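Trip Reports > Local Visits > Open Days

Print this page | E-mail this to a friend

Open day at the Todeck building, Dastdale

Todeck opens its Dastdale building to visitors twice a year, and I went to the January one. I had missed the last two through work. Entry is free, but you book a slot through the town website and they send a number you give at the desk. My slot was for 10:15. I got there a little early and was let in anyway.

Parking is on the gravel lot behind the building. The front lot is for staff and was full. From the train station it is a walk of 40 minutes along the main road, with no sidewalk on the last stretch, so I would drive or take the Neagu bus, which stops at the gate. The bus ran every hour on the day I went.

The building used to be a carpet warehouse. The loading doors are still there and one of them is used as the visitor entrance. Coats go on a rail by the stairs. You get a paper badge and a map, and the map is worth keeping because the rooms are numbered in the order they were built and not the order you walk through them. Room 5 comes right after room 2.

Downstairs is mostly storage and repair. Todeck buys used office and home equipment, checks it, and sells it on, and the first room is where the pallets come in. Shelves run up to the ceiling on three sides. We were shown how things get sorted: power supplies in one set of bins, cables in another, anything with a screen on the padded shelves. A guide explained that the cables take the most time. They come in tangled, many with broken clips, and each one has to be pulled free, looked over, and put on a tester before it gets a twist tie and a label. There was a tester out that visitors could use. I tried three cables and one was bad.

The repair room was less interesting than I had hoped, mainly because it was a Saturday schedule and most of the benches were not in use. There was a glass cabinet with old modems and phones in it, with cards giving the years. Two kids ahead of me spent a long time on the rotary phones.

Upstairs is the part I had come for. Todeck uses the second floor for home and small office networking, with the gear laid out on tables. You can walk up and look at how things plug together. The rooms get borrowed for other purposes too, and the Wadero garden club meets on the same floor, so the networking things and the gardening things share space. On one table the router and its cables were at the front, with a work glove, a trowel and a plant behind them.

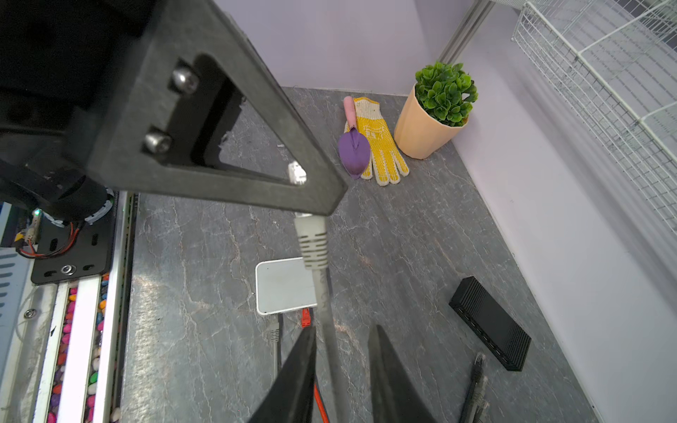

Second floor: small white router with a red and a gray plug in the front, black network switch on the right, garden trowel and glove at the back.

The router is a small one, white with rounded corners and a shiny top. I have been using a much bigger one at home with antennas on it, and I had assumed the small ones were only for travel. The guide said they are fine for an apartment and that most of the people who ask about them live in two or three rooms. For a house with thick walls she suggested running a cable to the far end first and seeing whether you still need anything else.

I liked that the cables were in different colors. Red and orange are easy to pick out next to gray, and at home all of mine are the same blue, so when something stops working I have to follow each one back by hand. I asked if the colors meant anything. They do not, at least at Todeck. Some offices have their own system, but you can use whatever you like as long as you write it down somewhere. I have since put colored tape on mine.

The ridged boot behind the plug on the gray cable was something I had never thought about. It keeps the cable from bending sharply where it meets the plug. The guide said to look for one when buying cables that will be plugged in and out a lot. For a cable that goes in behind a desk and stays there, it matters less, and a thick boot can make the clip harder to press.

There was also a short talk on switches, given twice in the morning. It ran a bit over. The main point was that a switch gives you more places to plug things in, and that a plain one needs no setup. Somebody asked about vents and dust, and the answer was to leave open space at the sides and not stack papers on top. I had a box of envelopes on mine at home and have moved it.

On the gardening side, I only talked to the club for a minute. They had seed packets for sale and a sign-up sheet. The plant on the networking table was artificial, a succulent in a peach-colored pot, and I would have taken one like it for my desk, but they only had real ones for sale. I bought a small one and it is on the kitchen windowsill.

The cafe is at the end of the second floor hall. Coffee, tea, two kinds of soup, rolls. Prices were fair. Seating was short by noon and people were standing with trays. If you have the 10:15 slot, eat before you do the last room.

The shop is by the exit. Used cables are in open bins by length, and the tested ones have a green label. I bought a long one and a short one and paid less than I would have for one new. Routers and switches are behind the counter and you have to ask. They come with a 90 day return period. Card only, which was not on the website.

The whole visit took me a little over two hours, with the talk and the soup. The stairs are steep, and there is an elevator at the back that you have to ask for at the desk. The second floor is warm, so leave your coat on the rail. Strollers have to stay downstairs.

The next open day is in the summer and the slots go up on the town website a month before. The outdoor yard was closed when I went and should be open for that one.

Filed under: Dastdale, open days, computers and networking

Contact | About this site | Back to top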